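An afternoon at the Stisosby open day
April 20, 2018
4 min read

I had been meaning to visit the Stisosby building in Flistamport ever since Elżbieta Brzozowska told me how pleasant their open day was last October, and this spring I finally got myself onto the early bus. It rained the whole way, and I walked in with wet shoes and was handed a name sticker before I had even found the coat rack. Lovely people!

Simin Mohammadi took our group round the ground floor, and she let us dawdle, which I appreciated. My favorite stop was a plain white table with a couple of paper cups and a little yellow bottle set out on it, and some short bits of red and blue tape stuck to the top as markers.

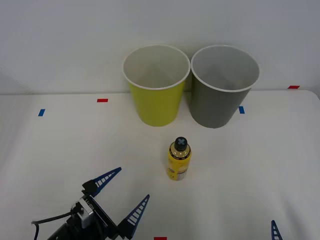
The lime and gray cups at the back of the table, with the speckled bottle in front.

I'm fond of small packaging (I worked in a stationery shop for years, so perhaps that explains it), and I stood over that bottle far longer than I needed to. It has a black cap with a light blue X on top, and the shoulder lets a pale amber color show through. Dariusz Piątek, who had come along with me, was already asking where the coffee was. We did get to it eventually, on the second floor, with a very good poppy seed cake from Jabłońska, and I went back for another slice while Aranka Dudás told me all about the parking situation.

Before leaving I went down for one more look at the table. I do like those two colors together, the bright lime and that muted olive-gray, and I'd happily have a set for the garden. 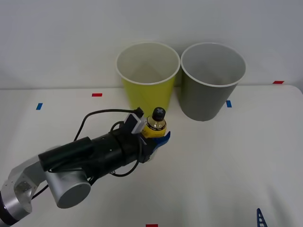
The bottle held upright in front of the two cups.

Entry was free, and the coat rack is to the left of the main door, behind the leaflets. Wear comfortable shoes, and take the 88 bus if you're coming from the station.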